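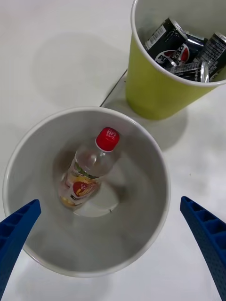
Hermine Brunner and Teresa Urbańczyk
Zindel Laboratory, Purodgate
Last updated 2025-05-05
14 min read
Search this site Search Clear

4. The Open Day Demonstration

4.1 Setting and visitors

The sorting task described in Section 3 was shown to the public during the open day at the Purodgate building. Visitors came through in small groups, and each group stayed at the table for as long as it liked. We registered 89 visitors at the door of the demonstration room. Most were local residents and families. A smaller number came from Pindia, the recycling company that had supplied advice on container types, and they stayed longer and asked more detailed questions than the rest.

The open day was not planned as an experiment. We report it here because the conditions differed from our laboratory sessions in ways that mattered for the results. The room was louder, people leaned over the table, and the order of the objects was often decided by a visitor. In the laboratory the order had been drawn from a fixed list.

4.2 Task and materials

The task was to place used drink containers into one of two receptacles on a white table: bottles into a round bin, and cans into a paper cup. Figure 1 shows both receptacles from the wrist camera, with a capped clear bottle in the bin and three cans in the cup. The two gripper fingers are visible at either side of the bin.

Figure 1. Wrist camera view over the bin and the cup during the open day demonstration.

We used a cup for the cans because its narrow opening makes placement harder. A can that is released at a poor angle comes to rest against the others and takes up space that the next one needs. The cans in Figure 1 lie at different angles for a cup of this width, and this was the usual pattern once the third can was in. The wide bin is more forgiving. A bottle can be let go at almost any angle over it, and the policy learned to do so with little adjustment at the end of the motion.

Bottles were used with the caps on. A bright cap gives the policy a clear cue for which end is the neck, and in earlier tests with uncapped bottles it confused the two ends more often. Clear plastic remained the hardest material to locate against a white table. The printed label helped, and we kept labels on all bottles for the demonstration.

4.3 Procedure

The demonstration ran on the Raptis controller with the policy from Section 3, trained on 1,000 recorded demonstrations. No retraining was done for the open day. One of the authors stood at the stop button, and the other spoke with the visitors and reset the table between rounds. Visitors were asked to stay behind a line of tape while the arm was moving. Between rounds they could come up to the table and put down the next object themselves.

A round ended when the object was released into a receptacle or when the operator stopped the arm. We logged 362 rounds over the day. Rounds in which a visitor crossed the tape were stopped at once and left out of the analysis, and the log marks them separately.

4.4 Observations

Visitors placed objects in positions that our training data did not cover well. Bottles were laid close to the rim of the bin, cans were stood upright next to the cup, and children in particular liked to put an object directly between the two receptacles. The policy handled the first two cases in most rounds. In the third it tended to hesitate over the object before closing the fingers, and the operator sometimes had to step in.

Lighting was a second source of trouble. People standing at the table cast moving shadows on it, and the polished ends of cans gave strong highlights that changed from one round to the next. We had seen neither effect at this strength in the laboratory. After the first few groups we asked visitors to stand on one side of the table only – a simple change, and one we would make from the start another time.

The most common question was how the arm knew that the cup was full. It did not. The policy has no measure of fill level, and the operator emptied the cup by hand after each third can. Several of the Pindia staff said that this would be the first thing to solve before a system like this could be used on a sorting line, and we agree. Work on a fill estimate from the wrist camera is planned for September and is outlined in Section 6.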